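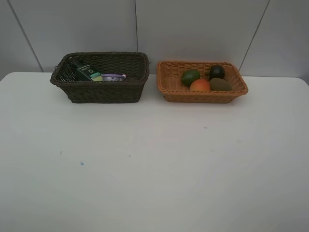
One respondent in the Purlow group wrote that she never thinks of a basket as storage at all, only as the place where things wait until somebody decides about them. Several others said much the same in shorter words, and their answers changed how we wrote up this part of the study.

Home goods > Working papers > Household storage > Section 4

Oct 28, 2023
By the Tiltura Household Storage Group

4. Open baskets and the sorting of small goods

4.1 Why pairs

Most earlier work on domestic storage looks at closed furniture: drawers, cupboards, lidded boxes. Open baskets get less attention, although they were present in nearly every home we visited. They are cheap, they move easily from room to room, and what is in them can be seen without opening anything. They also tend to come in pairs. Households that owned one woven basket usually owned a second one of a different color or depth, often bought at another time.

We were interested in what people do with two baskets of unequal size standing next to each other. Figure 3, at the head of this section, shows two such baskets at the far edge of a white table. The very dark one on the left is the taller and deeper of the two, and its walls slope inward from a wide opening to a narrower base. A dark green bottle lies diagonally in it. The second basket is orange-brown.

4.2 Procedure

Questionnaires went out in September to 300 households in Purlow and Leone. Each was asked to name the two open containers used most often for small goods, to say what was kept in each, and to say how an item was assigned to one or the other. We received 94 usable replies. A smaller set of 13 households then agreed to a home visit, during which they emptied both containers onto a table and put everything back while talking through their choices.

No instructions were given about order or speed. If a household asked whether there was a right way to do it, the visitor said that any way would do. Items that were thrown out during the visit were recorded separately and are not included in the comparison below.

4.3 Depth and color

Depth mattered more than we had expected. People put tall or awkward things in the deeper basket, bottles above all, even when they had told us on the questionnaire that the baskets were divided by room or by owner. A bottle that would not stand was laid at a slant with its neck toward a corner. This keeps it from rolling, but it also takes up much of the opening, and smaller things then end up beside it or under it. In the visits these smaller things were the ones most often forgotten. Their owners were surprised to find them.

Color had a weaker effect, and a different one. Respondents described dark baskets as harder to search. A dark interior hides dark goods, and several people mentioned reaching in by feel. Pale or bright packages were found first whatever their position. Lighter baskets were more likely to be kept where guests would see them, and more likely to be left partly empty for the sake of looks.

The weave itself came up more than once. Loose ends catch on sleeves and on thin packaging, and a worn rim was given as a reason for moving a basket to a less public place – the laundry room, the garage, the floor of a closet. Hardly anyone threw a basket out for this. Of the named products in the replies, the Skivis was mentioned most often for its rim, both by people who liked it and by people who found it too thick to grip with one hand.

4.4 Placement on the table

During the visits we noted where the baskets were set down before sorting began. The usual choice was the far side of the table, with the working space kept in front. A narrow gap was left between the two, or none. People who began with the baskets close to themselves tended to push them back after the first few items, as they needed room to lay things out.

Left and right were used loosely. Some households kept the same side throughout and corrected the visitor who swapped them. Others did not notice a swap at all. We found no link between this and handedness, but the group is small and we would not put much weight on it.

4.5 Limits

The replies came from people who were willing to write about their baskets, and they may be tidier than their neighbors. Contents were recorded by type only. We did not weigh anything, and we did not return later to see whether the new arrangement had held.

Related papers
Lidded boxes and the items people forget
Hall tables in Leone: a short survey
Where bottles go when the cupboard is full
Notes on mending woven rims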